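Cor Cuypers poured me a glass of something the colour of weak tea before I'd even got my coat off. He runs the bar at Zistlow, down by the river in Castville, and he'd been up since six labelling cider. "Drink that and don't say anything clever," he told me. So I didn't!

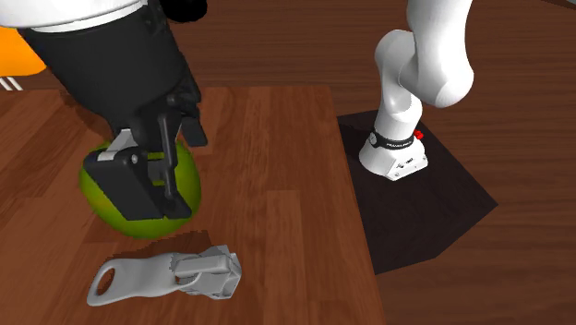 He makes the cider with Biljana Nikolaidis, who keeps 49 old trees out past Redmont and is (his words) the one with the palate. Their first batch, two years ago, was sharp enough to strip paint. I asked how green the apples had been and he laughed – picture that shiny lime-green ball on the wooden table, he said, and you're close. They wait until well into autumn now.

"We got 200 bottles out of the last pressing," he said, "and Biljana hid 40 of them from me."
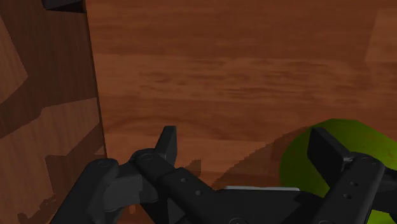 She was right to, he admits. The hidden ones went softer and rounder over the winter, and they're what he's pouring by the glass until May. I had a second – and then a bowl of mussels, which he cooks in the stuff.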